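Please Let the Soup Wait

When I came to live in Skeston, my neighbor gave me a bowl of lentil soup five minutes after it was cooked. It was good soup. I ate it and thanked her, and I thought all evening that tomorrow it will be much better and I will not be there to taste it.

My opinion is simple: most soups are served one day too early. In my family the soup was made at night and eaten at the next lunch. My aunt Yee-man Wan did not permit us to touch the pot before. As a child I found this cruel. Now I do the same to my husband, who complains with a spoon in his hand.

Recipes today promise everything in 26 minutes. I understand why, people are tired when they come home. But a bean soup is not a fried egg. The salt needs time to go inside the bean, and the garlic needs time to become quiet. If you taste on the first evening, you will surely add more salt, and on the second day you will be sorry.

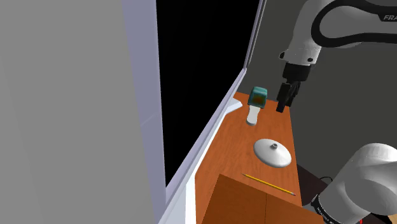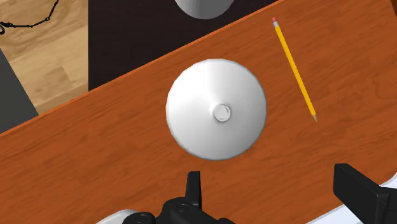
What about fish?

I must be fair. Fish soup cannot wait, and also soup with small pasta, which drinks all the liquid and becomes a kind of pudding. For these I agree with the fast people. Cook the pasta apart if you want to keep the rest.

One reader wrote to me that she has no space in the refrigerator for a big pot. This is a serious objection. I divide mine into 2 flat boxes, which cool faster and fit under the milk. In January, when I cook barley almost every week, there is always one box for today and one for tomorrow, and the one for tomorrow is the one I want to eat.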